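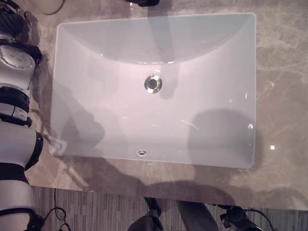 Undermount sink

An undermount sink is a basin fixed to the underside of a countertop, so the cut edge of the stone shows all the way round and the bowl hangs below it. (The other common kind, the drop-in, has a lip that sits on top of the counter.) I've written this entry for the bathroom section and kept mostly to rectangular porcelain ones in marble, because that's what I have at home and what people write to me about!

Shape and parts

Rectangular bowls look boxy from the door, but the inside corners are nearly always rounded, and a good thing too, as you could never get a sponge into a true square corner. The floor slopes gently to the drain. Mine is a Verkley, the shallow model, and I do wish I'd gone deeper.

The small metal-trimmed hole in the wall of the bowl is the overflow. It leads down a hidden channel to the drain body, below the stopper, and carries off water if somebody leaves the tap running. Not every bowl has one, and the drain has to match: a drain for an overflow bowl has openings in its side, and one for a plain bowl doesn't. I bought the wrong one first. Lots of us do.

The edge, or reveal

Installers talk about three reveals. Positive means a bit of the sink rim shows inside the stone, negative means the stone hangs over the bowl, and zero means they line up. Ilaria Marchetti, who cut my top, likes a slightly negative one and calls the positive kind a toothpaste shelf. I've lived with both and I'm on her side, though you do have to feel under the lip with a cloth now and then.
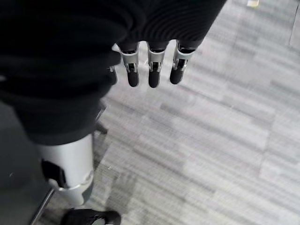
Fitting

The bowl goes up against the stone with a bead of silicone and is held by clips or a bracket while it cures. Porcelain is heavy, so please don't trust the silicone alone. My clips came from Hamau, 2 to a pack, and the sink and cutout together came to 700 dollars before the faucet. Fitting the bowl took 90 minutes, most of it spent lying on my back in the vanity.

Marble around a sink

Marble is soft and it etches, meaning that anything acidic (lemon, vinegar, a good many bathroom sprays) leaves a dull mark on a polished top. Sealer slows down stains but does nothing for etching, which I learned in August with a bottle of descaler. Beige stone with gray veining hides small marks better than pure white does, in my experience. For daily cleaning I use dish soap and warm water on the bowl and the stone alike, then a dry towel.

See also: drop-in sink, vessel sink, pop-up drain

Last revised March 2024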